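**Thread: arrangements for school collection and end-of-day supervision, from April**

1/ The governing body of Trujillo Primary School has approved a revised procedure for the supervision of pupils at the end of the school day. The main points are set out in the posts below. The full text has been sent to every household by letter.

2/ The procedure applies to all pupils from Reception to Year 6. It replaces the guidance in the current parents' handbook, pages 14 to 16, which should now be disregarded.

3/ Pupils in Reception, Year 1 and Year 2 will be released only to an adult named on the collection form. Staff will not release a child to a person who is not on the form, even where the child knows that person well.

4/ Changes to the form may be made at the school office up to 2 p.m. on the day concerned. After that time a change must be made by telephone and confirmed by the family password.

5/ Pupils in Years 5 and 6 may walk home alone with written permission. Permission given last year does not carry over. Families are asked to complete a new slip, including those with an older child already at the school.

6/ Any pupil not collected when the classes are dismissed will be taken to the library and entered in the late book by the member of staff on duty. The class teacher remains responsible for the child until that entry has been signed.

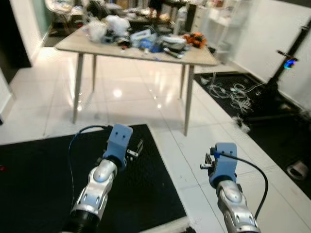
*Photo: Gilang Nugroho / Trujillo Primary School*

7/ A head count will be taken in the library on arrival and again before the room is closed. The deputy head, Aisyah Ginting, will check the late book against the class registers each afternoon.

8/ Parents have asked about pupils kept behind after a lesson. No pupil may be kept behind at the end of the day unless the family has been told beforehand. This includes detentions, unfinished work and the return of lost property.

9/ The same rule applies during the day. A pupil who is asked to wait outside a classroom, in the hall or at the office must be collected from that place by the adult who sent them there. Time spent waiting may not run into break or lunch.

10/ After-school clubs will continue to keep their own registers. The Stemus club and the choir will hand over their pupils at the side gate, and all other clubs at the main entrance. A club may accept no more than 40 pupils in one session.

11/ Families using the Flesico bus should note that the driver will wait for the duty teacher's signal before leaving. Pupils who miss the bus will return to the library, and the office will telephone home.

12/ We received 40 written replies to the consultation and are grateful to all those who took part. Several replies asked for a later closing time for the library. The governors did not agree to this, but will look at the matter again in the autumn term.

13/ A number of replies raised the parking of cars on the corner beside the side gate. This lies outside the procedure. It has been passed to the council, and a reply will be posted on this account when it is received.

14/ Correction to post 4: the family password must be given by the person making the call. It should not be shared with the person collecting the child.

15/ Questions about the procedure should be sent in writing to the school office, marked for the attention of Sólveig Brøndum, clerk to the governors. Questions about an individual child should go to the class teacher in the usual way.

16/ Printed copies of the letter, the collection form and the permission slip are available at the office. Families who need the documents in large print or in another language should ask Pascual Quezada at the front desk.

Issued on behalf of the governing body by Rizal Lumenta, Chair of Governors. Replies to this thread are not monitored.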